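# Chapter 5: Choosing Between Grippers

If you have ever reached into a bowl of grapes and come up with exactly one, you already know more about gripping than you may think. Your fingers bent, your skin gave a little, and you never had to decide how hard to squeeze. A gripper has no such luck, and most of this chapter is about the many small choices somebody has to make on its behalf.

We'll spend our time with two models. The Nineo has a pair of stiff, flat fingers and is very easy to program (my students usually have it closing on things before I've finished my coffee!). The Drilico has softer pads and forgives a sloppy approach, though it can be slow to let go. Napaporn Thaweesak and Kanokwan Thongdee ran both through 600 simulated grasps apiece while I was writing this book, and I lean on their notes a good deal, especially in Section 3, where the stiff fingers do better than I had expected.

Round things come first. A ball gives a flat finger very little to hold, just a small patch on each side, and if those two patches don't line up across the middle, the ball will try to roll or squirt away. Please don't skip ahead to the boxes and mugs, tempting as they are. Keep a pencil handy, too, and before you run each trial, write down where you think the fingers ought to touch. You'll be wrong fairly often at first, and so was I.
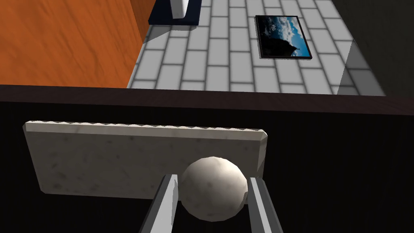

**Figure 5.1** A marble ball held between two flat fingers, in simulation.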